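Orside Craft and Social Group
Minutes of the general meeting, 2011-08-23, Gough Room

Meinir Griffiths opened the meeting and welcomed everybody in out of the rain, with a special hello to those who hadn't been along since the June luncheon (lovely to have you back!). The previous minutes were taken as read once the spelling of Trasine had been fixed.

Balance in the working account is $867, after $229 went on the new urn. The cupboard fund stands separately at $572 and stays where it is for now.

Most of the evening went, as it tends to, on the supplies table. We have been getting in a muddle with small bottles rolling about among the scissors, and Meinir suggested we keep them standing in cups along the back, where they can be reached without leaning over anybody's work. The grey cup and the yellow-green one are both open at the top and have a white rim, and the colours are easy enough to tell apart from the doorway. It was felt that bottles should go in the yellow-green cup and the grey be kept for brushes.

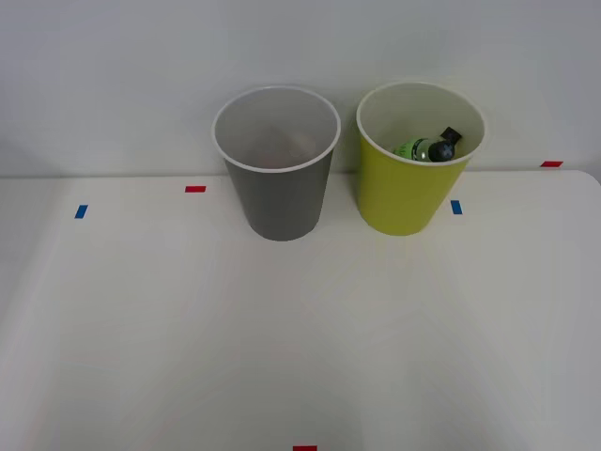

Gareth wondered whether brushes ought to be left standing up at all, as his have gone bent at the tips that way, and said he would sooner see them laid flat in the drawer on a bit of old towel. There was a good deal of friendly discussion about this, and we agreed to try the drawer until the next meeting and see how everyone gets on.

The Flevura outing has 13 names down so far. Please bring your own lunch and a hat.

Supper was scones, with thanks to all who baked. Meeting closed and chairs stacked.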